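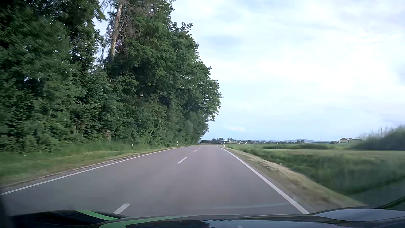 Two lanes, white dashes and nothing coming the other way. My favourite kind of road.

I've been meaning to write about car cassettes for ages, and the drive up to Stirnalness in November finally pushed me into it, because I did the whole thing on tapes. Every mile! No phone, no podcasts, no clever voice suggesting what I might like next. Just a shoebox on the passenger seat and a player that takes a good hard shove before it'll swallow anything.

My car is old enough to have come with a tape deck, and for years I treated that as a bit of a nuisance. Then my aunt Judite Antunes moved to a smaller flat and gave me the box. Judite recorded things off the radio all through her twenties, and she labelled every one of them in green ink, in capitals, with the sort of care most of us keep for passports. There are 95 tapes. Some are albums, some are compilations she made for parties, and a fair few are just called THINGS.

THINGS 2 is a masterpiece. I'll fight anyone on this. It opens in the middle of a weather forecast, goes into a brass band, then a love song in Portuguese that I have never managed to trace (she can't remember it either, and I've hummed it at her down the phone more than once), and then somebody reads out a recipe for fish stew. You get as far as the bay leaves and the side ends. Clunk. I've heard it so many times now that the stew feels like part of the song.

What I love is that you can't skip. Well, you can, but fast-forwarding is such a faff that you mostly don't bother, and so you end up sitting through tracks you'd have thrown out after four seconds. I'd never have given the accordion a chance otherwise. I now own opinions about accordions! I spent a good part of that Saturday driving along shouting encouragement at one.

And then there's the sound. I know, I know, it's worse. My friend Brito, who is a proper audio person and has speakers the size of wardrobes, once gave me a very patient talk about 256 kbps and how even that was a compromise. I nodded along. But there's a warmth to a slightly tired tape in a small car that suits me down to the ground. The hiss at the start is like somebody drawing breath. You can hear Judite's old kitchen on some of them too, because she'd hold a microphone up to the radio before she got a machine that could do both. On one there's a kettle coming to the boil right through a guitar solo, and I wouldn't swap it.

They do break, mind. I lost one called SUMMER, GOOD ONES somewhere past the last petrol station — it went all wobbly, then slow, then stopped, and when I pulled it out the brown ribbon came with it in a great long loop. I parked up in a lay-by and wound it back in with a pencil, which I'd brought for exactly that purpose and was very smug about. It plays again, with a small dip in the second song where the crease is.

If you've got a bag of tapes in a loft, go and get it down. Try the charity shops for a player, and check the little rubber belt inside before you hand over any money, as they go sticky with age. Mine cost 22 quid to have replaced and the man in the shop was so pleased to be asked that he cleaned the heads as well.

I'm on to the second row of the shoebox now. Next up is a tape marked only NOT FOR YOUR MOTHER, which Judite says she has no memory of making. I'm saving it for the drive home at Christmas, when my mother will be in the car.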